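November, notebook, Ekville intake line

Third pass through the crisis line call logs. 2,452 calls in the Ekville set, and I have now read enough of them to know that the field marked "reason for call" is where staff put whatever they were thinking at the time. One says "Tuesdayish." Left it in.

Recoded the wait times. Median hold is fine. The tail is ugly: 88 callers waited past the cutoff and most hung up. The county's summary leaves them out, on the grounds that a call with no conversation is not a call. Handy rule. I should try it on my inbox. 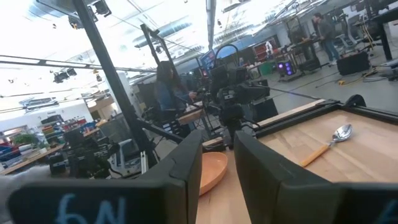 Maya Harb wrote back after lunch that the hang-ups are the whole story, and would I please stop burying them in a footnote. She wants them matched against the Giltport callbacks before we say a word about the ballot money. Fair. Moved them to table one.

Matching rule for now: same number, callback inside 50 minutes. Shared phones will wreck this. Shelter lines go in a separate pile until I think of something better.

To do: ask Giltport for the overnight file again, politely, fourth time. Fix the date column. Rerun the medians with hang-ups in.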